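Bench notebook, sorting cell
2025-06-01
Entry by Marijke Mulder

Picked up the list Clyde left on the cell. Main jobs were the fingertip pads, the cable run on the white arm, and getting the bins back where the Guver program expects them.

Pads first. The green ones collect fine grit and then cans start to creep in the grip. Wiped both with alcohol and a lint-free cloth and checked the linkage bolts by hand. One on the left finger took a small turn, the rest were tight. Grip force was at 70 when I got here and I left it there.

Then the cables. Clyde wants the loop under the links long enough that joint 5 can go to its limit without pulling on the connector. I ran it out to the limit and back 9 times at slow speed with my hand near the stop. No pull, no rub. The pile on the bench by the emergency stop is still a mess – it needs ties and a proper tray before we add anything else.

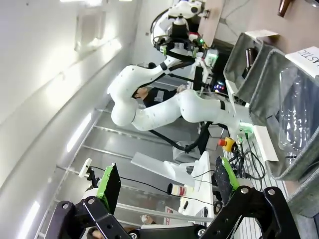
Wrist camera, green pads at the bottom, white arm and its cable loop behind.

Tool offset was out by 2 mm in Z after the pads came off and went back on. Redid it against the Zimum block and saved it under a new name, old one kept. Please don't overwrite the February file, Clyde still compares against it.

Bins and table:

1. Three gray bins along the front of the table, signs facing out: BOTTLE, PLASTIC, CAN. The program goes by position and doesn't read the signs, so a swapped bin means wrong sorting and no error.

2. Items go on their sides in a row behind the bins. Leave room between them for the fingers to open fully. For cans, the approach height has to stay low, with the wrist straight above. 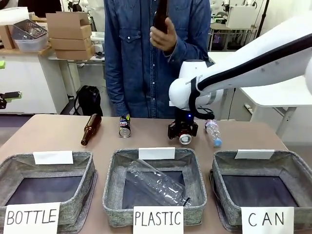 3. Glass gets handed in one bottle at a time, and only with the arm paused.

Still open

Cable ties and tray, on the Panganiban order. Spare pads, one set left in the drawer. Clyde to look at the slow release on the Drolia gripper driver – I see a short delay on opening but haven't logged it yet.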